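Stedgate Welcome Association
Progress report to the Skuvora Fund, second half of the grant year
Prepared by Najwa Qaisi, program manager

Summary

The grant pays for our newcomer advice sessions, the interpreter pool and the annual community service award. Advice sessions and the award are on schedule. The interpreter pool is behind, and we explain why further down.

Advice sessions

Sessions run every Friday at the Abu Hammour center. Most people come with questions about housing forms, school enrollment and driver's licenses. Thiện Mai took over the front desk in January and now books appointments by phone, which has shortened the wait. Families who can't come during the day are offered a call after 6 p.m.
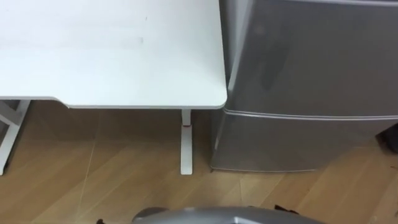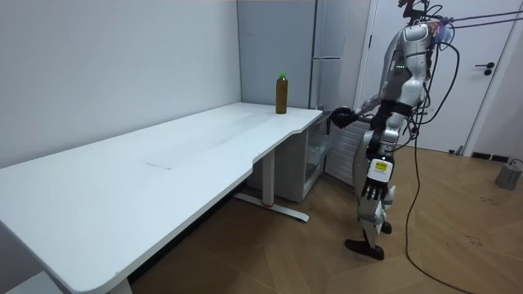
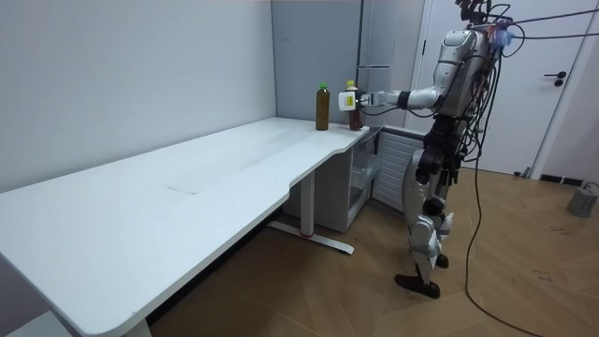
Interpreter training has been the slow part of the year. We planned to have 4 new interpreters approved by now and have two, Nizar Yammine and one other, with the rest waiting on background checks. Maysoun Sfeir rewrote the practice material so that trainees work from everyday things before they move on to legal and medical terms. One of her warm-up drills has a trainee give directions in the second language for something simple, such as picking out the bottle with the yellow cap when the one next to it has a green cap, and a partner repeats them back in English. Trainees asked for more of these, and she is writing a second set.

Community service award

Nominations closed with 100 names, more than we had planned to read. Prasanna Navaratnam chaired the judging panel. The award goes this year to the founder of the Nukonance tenants' group, for her work on heating complaints. The dinner is booked and the printed program is with the designer.

Budget

Room rental came in $2,000 under budget. We ask permission to move that amount to interpreter fees. Mailing the newsletter to about 2,000 households cost what we expected.

Next period

Finish approving the remaining interpreters.
Hold the award dinner and send the Fund the guest list afterward.
Renew the lease at Abu Hammour.

Questions about the budget change can go to Najwa at the main office.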